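Forum Les Petits Brasseurs et Fermenteurs > Matériel et hygiène > Verrerie de labo à la maison : utile ou gadget ?

mirabelle76
Bonjour à toutes et à tous,
Je me lance enfin après deux ans à vous lire en silence (merci au passage, j'ai tant appris ici !). Je fais du cidre et un peu d'hydromel dans ma buanderie, et je voudrais commencer à cultiver mes propres levures à partir des fonds de bouteille. Mon budget est de 113 euros et je l'ai déjà dépensé douze fois dans ma tête. Faut-il une vraie micropipette, des tubes en verre, un bécher ? Ou bien est-ce que mes bocaux et une seringue graduée suffisent pour débuter ?

vieuxtonneau
Bienvenue ! Je vais jouer les rabat-joie, avec toute mon affection : garde tes sous. J'ai brassé mon lot numéro 76 en mars et je n'ai jamais tenu une micropipette de ma vie. Des bocaux bouillis, une flamme, des mains propres, et de la patience - surtout de la patience. Si tu veux te faire un cadeau, prends un bon densimètre. Le mien est un Prudel, il a survécu à deux déménagements et à un chat.

lie_fine
Pas d'accord, cher tonneau, et tu t'y attendais. Pour réveiller un fond de bouteille, les bocaux, oui, très bien. Mais dès qu'on veut compter ses cellules ou faire des dilutions propres, la seringue donne n'importe quoi. J'ai perdu tout un hiver à croire que ma souche de Dunach était fatiguée alors que c'étaient mes volumes qui étaient faux. Une pipette d'occasion, un portoir pour la suspendre bien droite, quelques tubes et un bécher, et on respire !
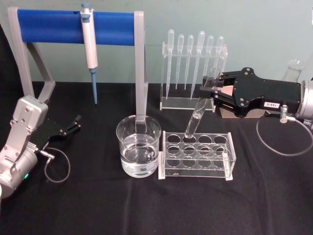
Micropipette sur portoir et bécher en verre, sur nappe noire.

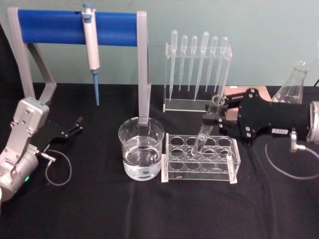
Pour revenir à ton budget, Mirabelle : regarde d'abord les embouts, pas la pipette. C'est là que l'argent file, mois après mois. Chez Vambridge, ils les vendent en sachets, et on peut grouper les commandes à plusieurs. Et fais vérifier la pipette sur une balance précise avant de lui accorder ta confiance : de l'eau distillée, dix pesées, une moyenne.

vieuxtonneau
Dix pesées pour mettre de la levure dans du jus de pomme... On faisait déjà du cidre en 1677, ma chère, et sans portoir !

lie_fine
Et combien tournaient au vinaigre ?

pommedouce
Je me glisse entre vous deux avec ma petite expérience. J'ai commencé avec des bocaux et j'ai acheté la verrerie l'année suivante, quand j'ai su ce qui me manquait. Le bécher me sert tout le temps, les tubes à chaque culture, la pipette trois fois l'an. Attention au verre bon marché, en revanche : mon premier erlenmeyer s'est fendu en passant du feu à l'eau froide, et j'ai épongé du moût jusque sous le frigo. Depuis, je prends du borosilicate chez Lucero et je laisse refroidir tranquillement.

mirabelle76
Merci mille fois, vous êtes adorables, même quand vous vous chamaillez ! Je vais donc prendre un bécher, des tubes et le densimètre, et la pipette attendra Noël. Question bête : les tubes, vous les stérilisez à la cocotte ou au four ?

pommedouce
À la cocotte, vingt minutes sous pression, bouchons à peine vissés.

vieuxtonneau
Cocotte aussi. Tu vois, lie_fine, on finit par tomber d'accord.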